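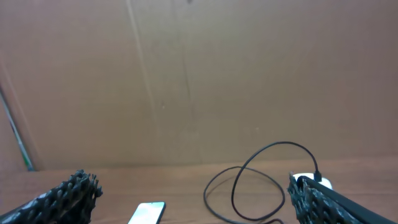
Figure 1. Brown cardboard sheet with a pale vertical crease, standing upright behind a wooden tabletop.

Packaging and Materials, Unit 4
Paperboard: Weight, Grain and Folding
Dimthorpe Technical College
Course lead: Genivaldo Batista

Purpose of the unit

Students will learn how board is specified, how it behaves when folded, and how it should be stored before use. The unit carries over into the carton design assignment in Unit 5.

4.1 Weight

Paper and board are sold by weight per unit of area, given in grams per square meter (gsm). Ordinary copy paper is often 80 gsm. The folding board used in the workshop is 295 gsm. Weight alone does not tell the buyer how stiff a board will be. Two boards of the same weight may differ in thickness, and the thicker of the two will usually be the stiffer.

Exercise: a sheet measures 1000 mm by 600 mm and is made from 295 gsm board. Its area is 0.6 square meters and its weight is therefore 177 grams. Repeat the calculation for 80 gsm paper and show all working.

4.2 Grain direction

During manufacture, most fibers settle along the direction in which the web travels. This is the machine direction, commonly called the grain. Board bends more easily when the fold line runs parallel to the grain. A fold made across the grain needs more force and is more likely to crack on the outer face.

Corrugated board must be considered separately. Its flutes run at right angles to the machine direction, and stacking strength is greatest when they stand vertically in the finished box.

4.3 Scoring and creasing

A score is a partial cut. A crease is a line pressed into the board without cutting it. Cartons are normally creased. The Nistor method, set out in the course reader, is to be used for all sample work. Students should record the board weight, grain direction and rule width on each sample.

4.4 Storage

Board takes up moisture from the air and may warp. Stock should lie flat, in its wrapping, in the room where it will be used.

Reading: Hisel, chapters 3 and 4; Randatance workbook, section on carton blanks.

Samples are to be handed in at the workshop desk before the Unit 5 briefing in March.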